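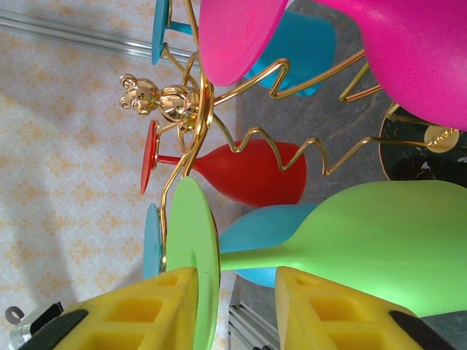
Last updated 2020-02-09.

# Landitar glass rack notes

These are the working notes for the Landitar tableware list, glass rack section. They cover how the rack is named, how glasses are hung on it and how each entry is written up. The cups and mugs section is kept in a separate file.

## The rack

- Gold-coloured wire tree on a round black marble base
- Small shiny bear at the top, where the wire arms meet
- Zigzag arms, each with a hook for one stem
- Listed as `rack-bear`. Older lists from 2016 call it `cup tree`, and both names still work in a search.

## The glasses

Plastic wine glasses in plain colours. Names used in the list:

| Name | Notes |
|---|---|
| `glass-pink` | wide, rounded bowl |
| `glass-turquoise` | short stem |
| `glass-red` | slender stem, tapered bowl |
| `glass-green` | lime green, long bowl that flares out |

Write `turquoise`, even where the shop label says blue. Use `green` for lime and keep the word lime for the notes column. Any glass in a colour without a name yet goes in as `glass-other` until Juralov has been updated.

## Hanging and taking down

1. Stand the rack on a flat, hard surface before loading it.
2. Dry the glasses with a cloth. Water collects in the bowl rim and runs down on to the base.
3. Turn the glass upside down and slide the stem into the hook, so that the foot rests above the wire.
4. Fill opposite arms first. A rack loaded on one side will lean.
5. To take a glass down, hold it by the bowl and lift slightly before pulling it away from the post.

Don't pick up a loaded rack by the bear. Use the post, with the other hand under the base.

## Files

- `items.csv`: one row for each rack or glass, roughly 80 rows
- `colours.txt`: colour names and the old spellings
- `nolis/`: entries copied over from the Nolis kitchen list, not yet checked
- `juralov/`: the shared naming table, read only

## Known problems

- 3 rows in `items.csv` have a colour but no item name.
- The Nolis entries use `goblet` for anything with a stem. Change these to `glass` when you come across them.
- Stem lengths were measured in 2 different ways before August. Treat them as a guide only.

Send corrections to the Kumarasinghe list with the row number in the subject line.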